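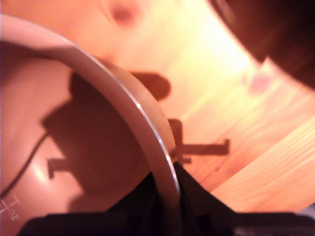 Gilberto Correa has called the Mimby comparison "a very long way of finding out that bowls are round," and most later accounts of it have had trouble improving on the summary.

The Mimby comparison is a bench trial of robot grippers and close-mounted cameras, carried out over one spring at the Hedham workshop and written up that May. It set two grippers, the Vadeo and the Farah, against each other on ordinary kitchen containers. The name comes from the software used to log the attempts, which played no part in the results and has received most of the credit.

Background

The workshop had been using the Vadeo gripper for blocks, boxes and other objects with the good manners to have flat sides. Its published notes from that period report high success and are cheerful throughout. When the work moved on to bowls, the notes became shorter.

A bowl gives a two-finger gripper few places to hold. The outside slopes away, the inside slopes the other way, and the rim is the only part that can be pinched from both sides at once. To pinch it, one finger has to go down inside the bowl while the other stays outside, and the arm has to arrive at an angle that leaves room for both. The Farah gripper, with narrower fingers and a softer closing action, was brought in on the theory that it would find this easier. The theory was partly right, and an entire section of the report is devoted to the other part.

Setup

Both grippers were fitted in turn to the same arm and run with the same controller. The camera was mounted close to the fingers and looked past them toward the work. At close range this gives a fine view of the rim and a rather larger view of the gripper itself. Containers stood on a wood surface under strong light. Pink plastic was used for much of the bowl work, as it separated well from the pale wood in the color settings then in use, at least where no shadow fell on it.

The full series came to 2316 attempts. Of these, 200 were set aside as warm-up runs, a term the report does not define and appears to apply after the fact. An attempt was scored as a success if the bowl left the surface, stayed level enough to be useful and came back down in one piece. There was a separate score for bowls that were moved without being lifted, known in the workshop as "herding."

Results

The Farah gripper did better on thin rims and on small bowls. The Vadeo did better on thick, rounded rims, where its wider fingers had more to press against and where the Farah tended to slide up and off. Neither was clearly better overall, a result that both camps at the workshop announced as a win.

The gap between them was smaller than the gap made by moving the light. With the lamp behind the arm, the gripper threw its own shadow into the bowl and over the rim onto the wood, and the edge-finding step, which looked for a change from dark to light, had several to choose from. It often chose the shadow. On a number of runs the fingers closed neatly, and with every sign of confidence, on the outline of themselves.

Glare was the lesser problem. Smooth plastic gives back a small bright spot that moves when the camera moves, and the controller sometimes took it for a feature worth following. The fix was to ignore any spot that moved too much between views. This also caused it to ignore the bowl during fast approaches, and fast approaches were dropped.

Cables took up more of the report than might be expected. A loose cable crossing the view cost little in the way of accuracy. A loose cable catching on a rim cost an afternoon. The appendix on tying them back is the most widely copied part of the work.

Camera placement

A second round, limited to 1117 attempts, compared the close camera with one fixed above the bench. The overhead camera saw the whole bowl but lost sight of the rim as soon as the arm came across, just when the information was wanted. The close camera kept the rim for longer but could not tell a large bowl from a near one. Using both together solved each problem and brought in a third, that of getting them to agree. The report recommends both together and spends two pages regretting it.

Reception

Readers outside Hedham have mostly used the comparison as a warning about lighting. Correa's complaint, made in a review of the report, was that the grippers had hardly been tested at all: too many failures came from the arm being sent to the wrong place, and a gripper can't be blamed for missing something it was never aimed at. He proposed a repeat with the bowl's position fixed and known, which would have measured the fingers alone. The workshop answered that kitchens do not come that way. Correa replied that neither do Hedham's lamps.

The repeat was begun with 2000 attempts planned and the lamp moved to the other side of the bench. Its results have not been published. The cable appendix has since been revised twice.

See also

Edge detection
Eye-in-hand camera
Parallel-jaw gripper
Rim grasp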